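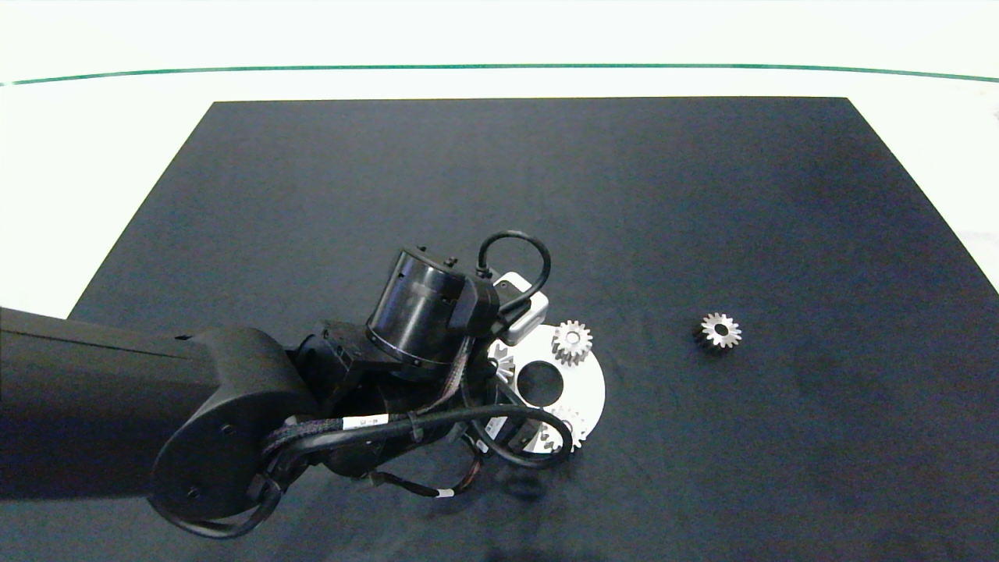

Reading the Map: Place Names as Evidence
Unit 4 handout. Water, Valleys and Clearings

Bring back your tracing from last time, even if it's a mess. We'll be writing on it again, and the messy ones tend to have the most names on them.

Where we left off

In Unit 3 we split names into two parts, the part that says what kind of thing this is (a farm, a ford, a hill) and the part that says which one. Scholars call the first one the generic and the second the specific. In Oxford, the generic is "ford" and the specific is "ox." In Newton, the generic is "ton," from Old English tun, an enclosure or farm and later a village, and the specific is plain old "new." Newtons are often very, very old, of course. New compared with what? Keep asking that, it will get you through half the homework.

This week we go down to the water, my favorite part of the whole course!

River names

The big rule first. The larger the river, the older its name is likely to be. People moving into a country will happily rename a farm, and they'll name a small stream after whoever lives beside it, but a large river is shared by everybody along its banks, and the newcomers usually pick up the name that's already in use. So you get river names that outlive two or three languages.

Look at Avon. There are several rivers called Avon in Britain, and the name goes back to a Celtic word that just means "river" (Welsh afon is the same word today). Somebody pointed, somebody answered "the river," and the answer stuck. River Avon means River River. I love this so much that I've put it on the board two years in a row.

Other examples with the same root idea, water or river hiding inside the name:

Esk, Exe, Usk — all usually traced to a Celtic word for water, or possibly for a place rich in fish. There's disagreement on the details, and the reading packet gives both sides.
Ouse — older, and hard. Several explanations, none of them settled.
Thames — very old. Recorded by Roman writers in a form you'd recognize. Meaning uncertain; "dark" is often suggested.

When a book gives you one neat meaning for a very old river name with no "perhaps" attached, be suspicious of the book.

Small streams

Different story down here. For small streams you want the words burn, brook, beck and bourne. Burn and bourne come from the same Old English word, burna. Beck is Old Norse, bekkr, and it clusters in the north of England where Scandinavian settlers farmed. Brook is Old English broc, and it's everywhere in the Midlands and south.

That means you can take a blank map, mark every beck in one color and every brook in another, and the old language areas start to show up on the page. It doesn't draw you a clean border (some of these words were borrowed and kept spreading long after the settlers' time), but the pattern is strong enough to give me goosebumps every single time.

In the American colonies the words shuffled around again. Brook held on in New England. Farther south and west, creek took over, a word that in England had mostly meant a tidal inlet. Kill, in the Hudson Valley, is Dutch: kil, a channel or stream. So the Catskill region has nothing to do with the killing of anything. Bayou came through Louisiana French from Choctaw. Run turns up in Pennsylvania, Virginia, West Virginia and Ohio.

If you grew up saying "crick," write it down on your sheet along with where you grew up. I'm collecting.
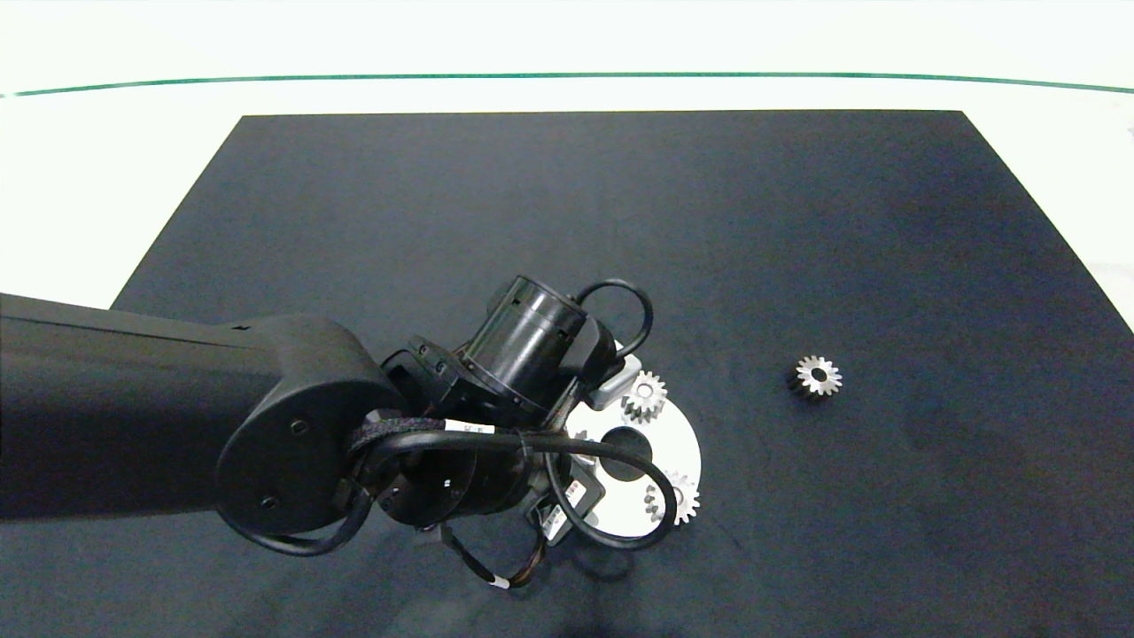
By Serena Valentini
Evening course in local history and landscape
Notes revised Jan 3, 2026

Valleys

English has an embarrassing number of words for low ground, and the people who named places used them with real care. A combe was a short valley, often bowl shaped, closed in on three sides. A denu (now -den or -dean) was longer and more winding. A hop, the ending in some -hope names, was a small enclosed valley, often a side valley running up off a bigger one. Margaret Gelling's books are the place to go for this. She walked the ground and compared the hills with the words, and she showed that the old namers weren't tossing out synonyms.

Dale comes from Old Norse dalr in the north, and Old English dael in other places. The two are cousins, so you often can't tell which you've got from the ending alone. Look at the neighbors. If the names nearby are full of -by and -thwaite and beck, lean toward Norse.

Our practice valley: Flilldale

Flilldale is the made-to-measure map in your folder, which I drew up for this course so you can't look up the answers. Every name on it follows the rules we've covered, and a few of them are traps. There are 38 names on the sheet. Please do not try to do them all in one evening (someone did last May and came back cross-eyed).

Start with these:

Flilldale itself. The ending is easy. The first part isn't a word you know, and I'd like you to leave it as a blank for now. A blank is a perfectly good answer in this subject.

Mustell. One piece or two? People want to see -stall or -hill in the ending. Check the "early spellings" box on the back before you choose. The modern spelling has swallowed a letter.

Dagdag. A name made by doubling, on the far side of the ridge, in a language group we haven't met on this map so far. Doubling is common in names in many parts of the world, and it can mark plenty or repetition or smallness, depending on the language. What else on that side of the ridge looks as if it belongs with it?

Nadarix. Looks Roman, doesn't it? That -rix ending is very tempting. Gaulish had rix, "king," and you know it from Vercingetorix. Then go see when the name first appears in the records and ask yourself again who might have liked a Roman-looking name in that particular century.

Clearings and woods

The ending -ley or -leigh comes from Old English leah, and it's a slippery one. It could mean a wood, and it could mean a clearing in a wood, and later on it could mean plain pasture. The usual guess is that the sense moved as the trees came down. Where you find a dense cluster of -ley names you're probably looking at land that was well wooded when the names were given, whatever it looks like now.

The Norse equivalent for cleared ground is thwaite, from þveit. It was often a small piece of land, cut out of rough country. Cumbria is packed with them.

Then there are the tree names. Ash, oak, birch, alder, thorn. These are wonderful to work with, partly on account of the spellings:

Oak gives Acton (usually), Oakley, Ockley, and a few places beginning Aike-.
Birch gives Berkeley, which makes Berkeley, California, a birch wood by way of a Gloucestershire family name, an Irish bishop and a philosophy book.
Alder gives Allerton and Ollerton, among others. Alders like wet feet, so check for a stream.
Linden gives Lyndhurst. Hurst is a wooded hill.

A warning about meanings

The most common mistake in your Unit 3 sheets was reading a name as if it had been coined in modern English. It's an easy one to make! Swinford is a ford for swine, fine, that works. But Gateshead has nothing to do with a gate, and Maidenhead is a landing place, with hythe in the second half. The only cure is early spellings. Go back as far as the records allow, line the forms up by date, and read down the column. You're looking for the oldest form that shows up more than once. One odd spelling from one tired clerk proves very little.

And keep folk stories in a separate column. Every village has somebody who can tell you that the place was named when a king stopped for a drink. The stories are worth having, and they tell you how people felt about their home. They just don't tell you where the name came from.

Work for next week

1. Pick 20 names from the Flilldale sheet. Split each into generic and specific where you can. Put a dash where you can't.

2. Color the water names by language. Use whatever pencils you like, but put a key in the corner, please, so the rest of us can read it.

3. Choose one stream, road or hill within walking distance of your own front door. Find the earliest map that names it. The county library has the older sheets on microfilm, and the desk will show you how to thread the reader. Copy the name exactly as spelled, with the date of the map.

4. Read pages 4 to 23 in the packet. The section on fords is short and you'll want it for the discussion of crossings.

If you get stuck on Mustell, leave it and do Nadarix first — the note in the corner of that one has a hint that helps with both.

Words to know from this unit

generic, specific, leah, thwaite, denu, combe, hop, dalr, burna, bekkr, broc, hythe, early form, back-formation

Back-formation we only touched on at the end of class, so once more. Sometimes a river gets its name from the town instead of the other way around. People hear a town name, assume the first part must be the river, and start calling the river that. The Chelmer, at Chelmsford, is the usual one to quote. The town name holds a man's name, Ceolmaer, and the river had another name before. There's at least one of these on the Flilldale sheet, down in the southeast corner near the mill.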